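The Big Pot Moves to the Table

29/02/2024

Filed under: kitchen, storage

I have been putting off the lower cabinet for most of the winter. In the old place in Llanos I had a pantry with a door, and whatever didn't fit anywhere went in there. The apartment I have now is number 404, it has one small kitchen and one room next to it, and the room has to do for eating, for work, for folding laundry and for whatever else comes along.

The lower cabinet is the one to the left of the stove. It's deep and it has one shelf, set too high to be of much use. Everything large ended up on the floor of it: the stock pot, the colander, two roasting pans, the salad spinner and a fish kettle I have used once. To get at the pot I had to take out the roasting pans. To get at the roasting pans I had to kneel.

So the plan was to empty it, decide what stays, and find a better spot for the pot. I use the pot more than anything else I own, and it made no sense for it to be the hardest thing to reach.

The big table in the next room was where everything got sorted. It stands close to a low white unit with a gap under its top, and I had been wondering if the gap could take pot lids on edge. The top of the unit collects cables, whatever I do.
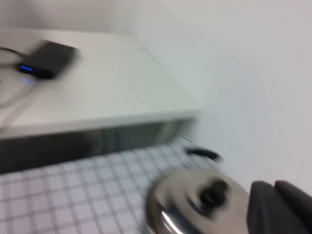 Jérémie Gaillard

I'll start with the lids, as they were the part that annoyed me most.

A lid is an awkward thing to store. Flat, it takes up as much room as the pot. Upside down on the pot, with the knob inside, it lets you stack one thing on top, but then the stack slides whenever you pull out the cabinet's contents. On edge it rolls. I had mine leaning against the back wall of the cabinet behind a cutting board, and every few days one of them went over with a bang that the neighbors must have heard.

I tried the gap in the white unit first. The small lids went in fine. The lid of the big pot went in too, but only at an angle, and I had to move the extension cord out of the way each time. I also didn't like having kitchen things that far from the stove. I took them all out again after an evening.

Next I bought a rack at Tralley, the hardware store by the bus station. It's a wire rack with slots, made by a company called Fludow, and it's meant to stand in a cabinet. The slots are all the same width, which works for plates and not so well for lids with tall knobs. I ended up using every other slot. It holds the lids I need and takes up less of the cabinet than the cutting board arrangement did.

If you're thinking of getting one, measure the cabinet opening and not just the inside. Mine has a lip at the front and the rack had to go in sideways and be turned. Also check the depth with the cabinet door closed. I forgot to, and there is so little to spare that the door touches the first wire if I don't push the rack all the way back.

Now the pot. I've had it since December. Before that I had an enamel one for 11 years, and I would have kept it, but the bottom had chipped and I was finding specks in the soup. The new one is stainless steel and polished to the point where you can see the room in it. I wasn't sure I wanted that. Fingerprints show, water spots show, and if you put it on a checked tablecloth you get the whole pattern again, bent, around the lower half.

It's a good pot all the same. It's wide enough that I can brown onions in it without crowding them, and the two black handles are easy to get hold of with a dish towel in each hand. There's still a sticker on the outside. I've tried to lift a corner with a fingernail and got nowhere. I know about oil, I know about the hair dryer, and I'll get to it.

Things I cooked in it this month, for anyone who likes to know: split pea soup, a double batch of tomato sauce, chickpeas from dry, and a chicken stock that I left on too long and had to top up. The chickpeas were the best of these. I soaked them overnight, changed the water, and put in a bay leaf and half an onion. Salt went in near the end. I froze most of them in flat bags.

What I decided in the end is that the pot doesn't go in a cabinet at all. Between meals it sits on the table, toward the middle, on the cloth. I thought it would be in the way. The table is big enough, though, and when I need the whole surface I carry the pot to the stove. It now gets used as a place to drop the mail when I come in, and I have to empty it before I cook. I don't mind.

The cloth needs a word too. It's white with a check in dark lines, and I bought it as a remnant when Asumeck, the fabric shop on my old street, was clearing out its back room. I cut it to fit and hemmed two sides. The other two had a finished edge already. The check is handy for cutting straight, and for lining things up if you're the kind of person who lines things up. It hides crumbs poorly. On the other hand it goes through a hot wash and comes out the same as before, which I can't say for the green one.

One thing I didn't solve is the small stuff. Every surface in this apartment has small stuff on it. I cleared the table completely before I began, and wiped it down, and put the cloth on fresh. By the time I had worked out where the roasting pans would live (on top of the fridge, for now) there was already a little group next to the pot: white cubes, yellow cubes, one in a sort of salmon orange, and the yellow rubber duck. I had a box for these. The box was on the shelf it has always been on.

I could be strict about it. I've read the posts where people give every object a home and a label, and I did try labels in Llanos. They lasted until I ran out of tape. What works better for me is one clearing round in the evening with something large in my hand, going along the surfaces and putting in whatever doesn't belong. A basket is the usual choice. I used the salad spinner for a week because it was out anyway, and I can report that the pot would be better. It has handles and you can see what's in it.

The cabinet, for the record, now holds the lid rack, the colander, the salad spinner and the smaller saucepans, nested. The fish kettle went to the thrift store. I can reach everything without kneeling. I moved the shelf down one set of holes, and for that I needed a drill, because the pins had been painted over.

Still to do: the drawer under the oven, which I haven't opened since I moved in, and the cables on the white unit. I want to get them off the top so that I can put serving dishes there when people come over. A hook on the side might do it, or one of those boxes with a slot in the back. If you have one you like, tell me in the comments. 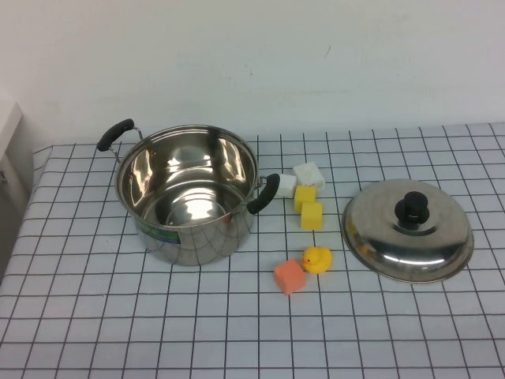

Karabo Dlamini wrote: Don't bother with the Fludow rack for lids, I had the same trouble with the slots. I screwed a towel rail to the inside of the cabinet door and the lids sit behind it, knob facing out. Cost me next to nothing and it has held for years. You do need a door that's thick enough for short screws. As for the sticker, cooking oil on a cotton pad, leave it half an hour, then a plastic scraper. Please don't use steel wool on a finish like that. I did on mine and I look at the scratches every day.

I hadn't thought of the door. Mine is thin, but there's a solid strip down each side and a rail might reach from one to the other. I'll measure it when I do the oven drawer. The oil is on the list for this weekend.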